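Right, thread time! I've had the Lonow hand-held gripper kit at home for a while now and I have a lot of feelings about it, nearly all of them good.

For anyone new: you squeeze it, it grabs, the camera on top records, and later you teach an arm from what you did. No arm needed at your end. Mine lives in a drawer with the tea towels.

Price first, as you'll all ask. The kit was 115, delivered from Nornport. The full arm from Valtgate is 2,185, so you can see why I started here.

Building it took me one evening and 17 screws. The booklet is decent – do read page 20 before you fit the fingers, I had mine in the wrong way round and had to undo the lot.

Today was cutlery on the kitchen table. Spoons are a proper test, thin handle at one end and a big smooth bowl at the other.

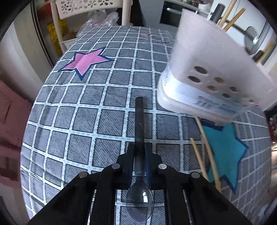

I go slowly, keep my wrist loose and try not to squeeze harder than I need to. Myrto Karamanlidis gave me that tip and my recordings got so much better for it!

Moans? The grip makes my thumb ache after a long go, and I'd love a smaller size. Jasper has bigger hands and says it fits him perfectly (lucky man).

The Frade app is plain but quick. It shows you each clip straight away, so you can bin the bad ones while you still remember what went wrong.

Would I buy it again? Yes, tomorrow. Chopsticks next – wish me luck, and send me your worst kitchen objects please!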